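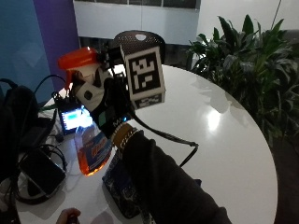
Come keep our hand kits running!

Hi, I'm Gemma Donati, and I run the bench at Tonberg's Veltport office. I need one more person, 28 hours a week from February, to look after our wearable sensor kits: swapping cables, wiping lenses, reseating marker cubes that got knocked crooked, then redoing the calibration (fiddly, but I love it!).

You don't need a robotics degree. Steady hands and decent notes will do, and if you've fixed bikes or cameras, tell me all about it. Cristóbal Espinoza will sit with you for the first 5 shifts.

Send me a few lines about something you've repaired, plus the hours you can work. Mornings are best for us.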